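December 2020
By the Istcombe press desk

Istcombe Publishes Test Results on Printed Replacement Parts, Urges Buyers to Ask Harder Questions

Istcombe, a parts testing firm serving small manufacturers and repair shops, today released the results of its first comparison of 3D printed replacement parts against the molded originals they are sold to replace. The short version is that some of them are fine, a good many are not, and the sales sheets are little help in telling which is which.

The firm bought 77 printed parts through ordinary channels, paying list price and giving no notice to the sellers. The order covered brackets, hinge pins, small gears, cable clips and battery doors. All were described by their sellers as ready for use. Of that number, 23 failed to fit the product they were made for without sanding, drilling or force. A hinge pin that has to be filed down before it goes in may still be a decent hinge pin, but it is hard to see how it was ready for use.

Istcombe has no quarrel with 3D printing as such. The firm runs printers of its own and makes most of its test fixtures on them. What it questions is the jump from a nice looking sample to a claim that printed parts can stand in for molded ones in daily service. That claim has been made with growing confidence over the past few years, and the proof offered for it has stayed thin.

Strength was the larger worry. Each gear and bracket that fit was put through a simple load cycle, bending or turning under a set weight, up to 500 times. The molded originals all finished. The printed brackets did well when the load ran along the layers and badly when it ran across them, as anyone who has snapped a cheap print by hand would guess. Very few of the product pages Istcombe read said which way the part had been printed. Several gave a strength figure that belonged to the raw plastic before it went anywhere near a printer – a number that says next to nothing about the finished piece.
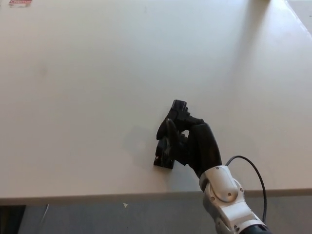
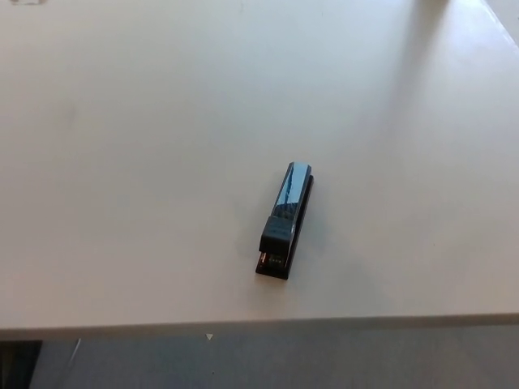
Two of the suppliers in the comparison sell under brand names that buyers may know. Bullix, which offers printed gears and clips from an online catalog, had the best record for fit. Its gears were also the noisiest on test, and two shed teeth well before the end of the cycle. Naseri, which prints to order from drawings sent in by the customer, was slower and cost more, but its parts came with a sheet giving the material, the layer direction and the measured size of each piece. Istcombe would like to see that sheet become normal. It is a single page and cannot add much to the price of the job.

Both firms were sent the results before this release. Naseri replied with a correction to one material name, which has been made. Bullix replied that its gears are meant for light duty. The phrase "light duty" did not appear on the pages from which the gears were ordered in November.

Cost is the other place where the usual story needs a second look. Printing is often sold on price, and for a single part it can be cheap next to cutting a new mold. That is a comparison few repair shops ever face. Their real choice tends to be between a printed part, a used part pulled from a dead machine, and a new part from old stock. On the parts where all three could be found, the printed one was the lowest priced in about 15 percent of cases. Shipping was included for all three. Time spent making a poor part fit was left out, so the true share is probably lower.

Speed held up better. Most printed parts arrived sooner than new old stock, and for items no longer made at all, printing was sometimes the only way to get one. Istcombe accepts that a so-so battery door beats no battery door. It would not say the same of a bracket that holds weight over someone's head.

The comparison has limits, and readers should keep them in mind. The sample is small. It leans toward plastic parts from household and office goods. No metal prints were tested, and the load cycle does not copy years of heat, sunlight or rough handling. A part that passed here may still fail in a kitchen or a garage. Anyone who quotes these results as proof that printing works, or that it doesn't, is asking more of them than they can give.

A second round is planned under the working name Gratix. It will repeat the load cycle on parts bought from the same sellers to see whether quality stays the same from one batch to the next. On this point the trade has made large promises and published very little. The firm will again pay for every part itself and will take no money from sellers or printer makers.

Until then, Istcombe suggests that buyers ask three things before placing an order: what the part is made of, which way it was printed, and whether anyone has measured the finished piece. A seller who can't answer may still send a good part – but the buyer will be the one doing the testing.

The full results, including the list of parts and the method used, are available from Istcombe on request at no charge.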